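Review: the Amarholm two-arm bench robot, after a season in our returns room

We run a small returns and repair business. Customers post back faulty electronics, and we open the parcels, test what's inside, and either fix it, refurbish it or write it off. Until this year every item was picked up, turned over and sorted by a person. The Amarholm system was leased to us through a dealer called Pawlak, and I've been the one responsible for it since it was bolted in. This review is for other small workshops thinking about the same thing.

What we bought it for

The job is presenting small items for inspection. The robot picks up a unit from the bench, turns it so each face can be checked, and puts it in the pass or query tray. It's dull work and it was giving people sore wrists. Bronisława Żak, our longest-serving tester, had been asking for a change to that station well before there was any talk of robots.

Our arms have different hands. The left one wears a black fabric glove and the right has a bare black gripper with long, flat-tipped fingers. Pawlak offered a matched pair, but we handle a mix of things and I wanted to compare the two on the same bench. I'd make the same choice again.

Setup

Installation took 2 days, plus another week of fiddling on our side. The arms went in without trouble. The bench was the harder part. Our old one was dark and scratched, and the system kept losing track of black items on it, so we changed to a white top. If you handle a lot of dark plastic, sort that out before delivery.

The Primero software that schedules the jobs is fair. Adding a new item type takes a few screens and a short teaching session. Error messages are poor. Most of them give you a number and nothing else, and you have to look it up in a separate manual.

Handling

The right gripper is the better performer on small, crisp-edged items. The long fingers can get either side of a little square unit and keep most of its top in view. The gloved hand is gentler on glossy casings and doesn't mark them, but the fabric bunches up and the fingers sometimes land short of where they should. We replace the glove when it gets baggy and keep a spare in the drawer.

On our busiest shift the robot got through 400 items. It's slower than a good tester over an hour, but it doesn't slow down in the afternoon. The query tray is where the labour goes. Anything with a loose part, a missing cover or sticky residue ends up there, and a person still has to look at it.

Keep the bench clean. Grit and smudges build up on a white top quickly, and we've had specks read as surface damage on perfectly good units. A wipe-down at the start of each shift fixed most of that.
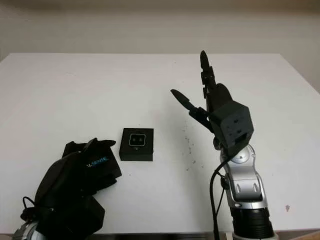

What changed for the staff

We didn't cut any jobs, and I'd told people so in writing before the lease was signed. The work did change, though. Two testers who used to share the sorting station now spend their time on repairs and on the query tray. One of them likes it. The other misses the sorting, which she found restful, and has asked to go back to doing part of it by hand. We've agreed to that for the odd-shaped stock.

Bronisława now teaches the robot new items. She was wary at first, and she had good reason. The dealer's training covered which buttons to press and very little about judging whether a grip was a good one. She worked that out herself and wrote our own notes, and we put her pay up to match the new role. If you're budgeting for a system like this, budget for that as well.

The room is also quieter to work in -- there used to be two people at that end, and now there's often one. I hadn't thought about that beforehand. We've moved the repair desks closer so whoever is minding the robot has some company.

Noise and space

The arms run at 64 decibels from the nearest desk, measured with our own meter, and 68 when both move quickly. You can hold a conversation over it. Allow more floor space than the brochure suggests, particularly behind the bench where the cables need looking after.

Support

Pawlak answers the phone and knows the product. Spare parts come from the Nakuvgate warehouse and have been slow. We waited most of April for a replacement cable and ran on one arm in the meantime.

Would I lease it again?

Yes, for a shop with steady volumes of small, similar items. For mixed or bulky goods I'd hold off. The wrist complaints at that station have stopped, and that was the main thing we wanted. I'd ask for a better price on spares, and I'd bring the testers into the planning earlier than I did.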